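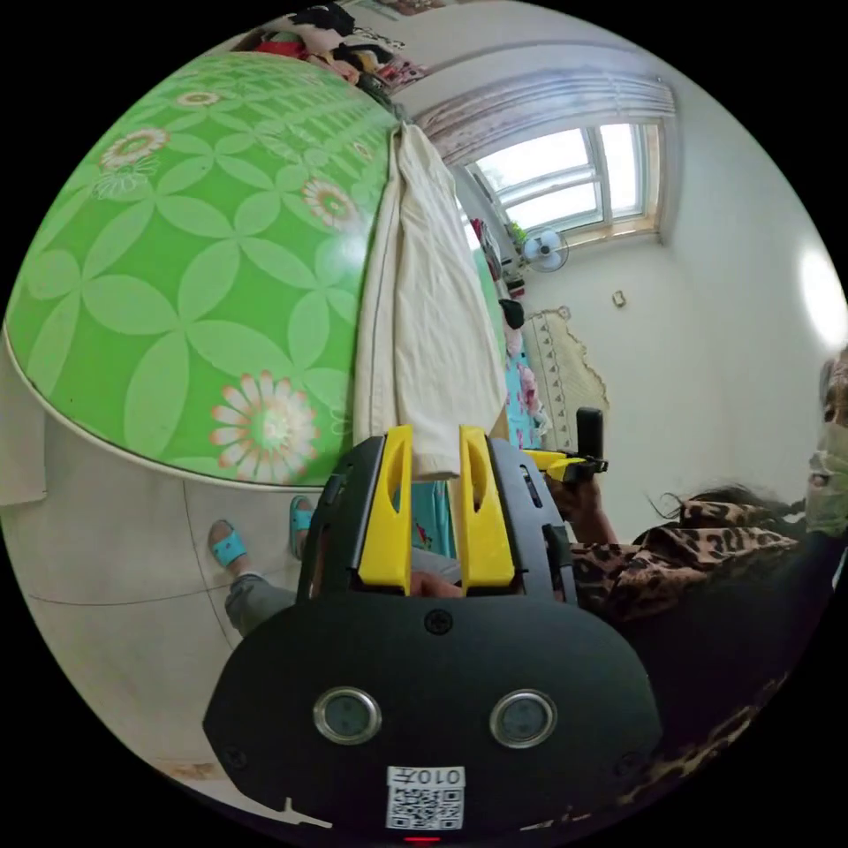 A hand on the grip, behind two yellow fingers.

Latthorpe laundry to stay open through the winter
04/11/2023

The public laundry on Fothergill Street in Latthorpe will not close in December as it was planned. The town and the building's owner, Renditz, signed a new lease this week, and the laundry will keep all of its 16 washing machines and its folding service.

The decision ends a difficult fall for the people who use the place. In September a paper notice on the door said that the lease would not be renewed and that customers should collect any linen left in storage. A petition against the closing was started the same week. It had 1,541 signatures when it was given to the town office, which is a high number for a town of this size.

Colin Blackburn, who manages the laundry, told us that he learned about the new lease by telephone while he was repairing a coin box. "I asked them to repeat it, and then I asked them to send it in writing," he said. "I did not want to take down the notice and put it up again after three days."

Under the new agreement the rent stays the same for the first year and goes up a little in the second. The town will pay for the heating of the front room, where customers wait. Renditz will replace the old boiler, which broke down twice last winter and left the building without hot water for a whole weekend each time. The work on the boiler is planned for the week after Thanksgiving, and the laundry will be closed in the mornings during that week.

Prices will change too. A normal wash now costs four dollars, and this price will stay until spring. Drying will be charged by the minute and no longer by the full cycle. Mr. Blackburn said that many customers had asked for this, mostly those who bring only shirts or a few towels and do not need the full time.

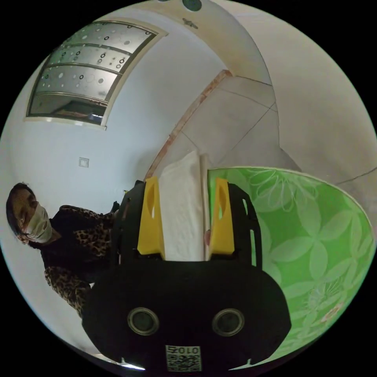 A folded white cloth, held upright.

The folding service is the part of the laundry that had the least certain future. It takes tablecloths, napkins and bed linen from small restaurants and guest houses in the area and returns them washed, pressed and folded. Customers must now wait 48 hours for their linen. Before the summer it was ready the next day, but two workers left and only one of the positions was filled.

Tudur Rowlands owns a guest house near the bridge and sends his sheets to Fothergill Street every week. He had already made an arrangement with a company in the next county in case the laundry closed. "They were good people, but the truck came only on one day, and you had to be at home for it," he said. "With the laundry here I can walk. If I forget the pillowcases, I walk again."

Mr. Rowlands would still like the next-day service to come back before the tourist season. Mr. Blackburn said he hopes to hire one more person in the spring, but he did not want to promise it. The pay was a problem the last time, he said, and also the early start – the first pressing begins at five in the morning.

One more change concerns detergent. The laundry has used Prolar powder for its folding service for many years. Some customers complained that the smell was too strong on bed linen, so from now on they can ask for washing without perfume when they leave their bags. There is no extra charge. The bag must have a tag with the name and the word "plain", and tags are available at the counter.

Linen that was put in storage before the September notice can still be collected. It is kept on the shelves behind the counter, sorted by last name, and most of it belongs to people who went away for the summer. Pieces without a name will be kept until the end of December and then given to the town shelter.

Opening hours stay as they are, from seven in the morning until nine in the evening. The side entrance on the parking lot will be locked after dark during the winter months – customers should use the front door, where there is a ramp.
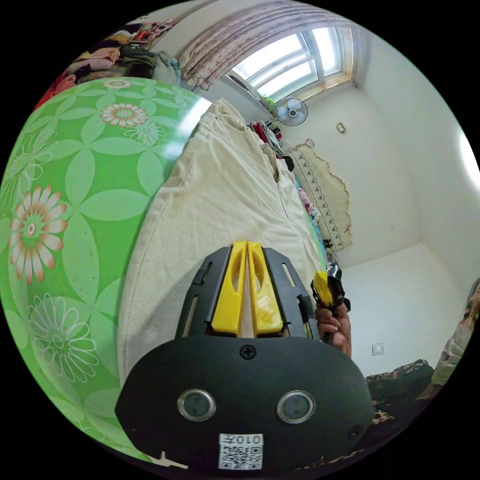

Can I still leave my linen at the laundry during the boiler work?

Bags are accepted in the afternoons of that week, when the counter is open as usual. The 48 hours will be counted from the next afternoon, so linen left during the repair will be ready one day later than normal.

The front room will get new chairs after the boiler work is finished. Customers who lost a laundry card this fall can ask for a new one at the counter, and the money left on the old card will be moved to it.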